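Growing Succulents Indoors: Your Questions

We get a lot of mail about succulents at Menham Plant Library, and we love it. The same questions come up every spring, so we've put our answers in one place. The page gets added to whenever a good new one arrives.

What is the Plant Library, anyway?

A lending and swapping room for houseplants, on the upper floor at 18 Clarklow Street. You bring a cutting, you take a cutting. We have 443 plants on the shelves as of the May count, and a good third of them are succulents (they travel so well in a coat pocket!).

I've killed every succulent I ever owned. Should I give up?

Please don't! Most of us started by drowning a few. Try a haworthia next. It puts up with a duller window than an echeveria will, it stays small, and it forgives you for going away for three weeks. Gasteria is another great one, with thick tongue-shaped leaves that get prettier as the plant ages.

How often should I water?

Go by the soil. Push a wooden skewer down to the bottom of the pot, leave it a minute, and pull it out. If it comes up clean and dry, water until it runs out of the bottom, then let it drain and empty the saucer. In summer that might be every ten days. In December it might be once in five weeks, and the plant will be perfectly happy.

What about misting?

Skip it. Water sitting in a rosette can rot the middle, and a succulent does its drinking through its roots.

Which window is best?

East is lovely for almost everything. South works too, but move the plant closer over a couple of weeks so the leaves can toughen up. A sudden jump from a dim hallway to full sun leaves tan scars that never go away, though new growth will come in clean. If all you have is a north window, put the pot right up against the glass or add a small grow light.

Mine has turned tall and floppy. Can I fix it?

Yes, and this is one of our favorite jobs! A stretched plant has been reaching for light. Cut the top off with an inch or so of stem, leave it on a plate for four or five days until the cut end is dry and firm, and set it on gritty soil. Keep the old stump as well — it will often push out a ring of babies. Lay any loose leaves on top of a tray of soil and see what happens. Some will shrivel, some will root, and the first time you spot a pink thread of root you will want to show everyone you know.

What soil do you use?

Half ordinary potting mix and half grit, measured with an old coffee can. Pumice or perlite both do the job. Beach sand doesn't, as it packs down tight and can be salty.

Do I need a pot with a hole?

It makes life so much easier. That said, half the fun of small plants is the containers, and we would never talk anyone out of a pot that makes them smile. If yours has no hole, keep the plant in a thin plastic nursery pot and slip that inside. Lift it out to water, let it drip in the sink, and put it back.
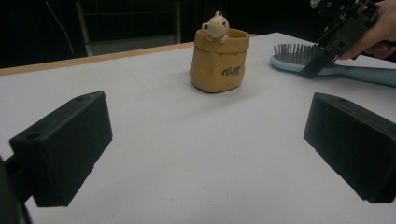

For size, go just a little wider than the plant. A tiny rosette in a big deep pot sits in damp soil for ages, and its roots will sulk. When you see roots coming through the bottom, move up by an inch and no more.

Should I fertilize?

A little, from April to August. We use a regular houseplant feed at half strength, once a month. Nothing in winter.

There's white fluff between the leaves. What is it?

Almost certainly mealybugs. Move the plant away from its neighbors today. Dab each bit of fluff with a cotton swab dipped in rubbing alcohol, then check again every few days for a month, looking under the leaves and right down in the center. Check the roots too if the plant keeps looking poorly.

Are succulents safe for cats and dogs?

Some are and some really aren't. Haworthia and echeveria are generally considered fine. Jade plants, kalanchoe, and anything in the euphorbia family should be kept well out of reach. If your pet has chewed on something, call your vet first and identify the plant second.

Can I bring a sick plant to the swap?

Bring it to the help table, which is by the sink, and keep it bagged on the way in. We love a mystery. Please leave it off the swap shelves until it has had a clean month.

When is the next swap?

We open at 10 a.m. on swap mornings, and the dates are on the board by the street door. Parking is easiest behind Price Hardware. The lift is small but working, so heavy trays are no problem.

How do I label a cutting?

Name of the plant if you know it, and the month you took it. Pencil on a plastic tag lasts far longer than marker. "No idea, but it has orange flowers" is a perfectly good label, and those are usually the first to go.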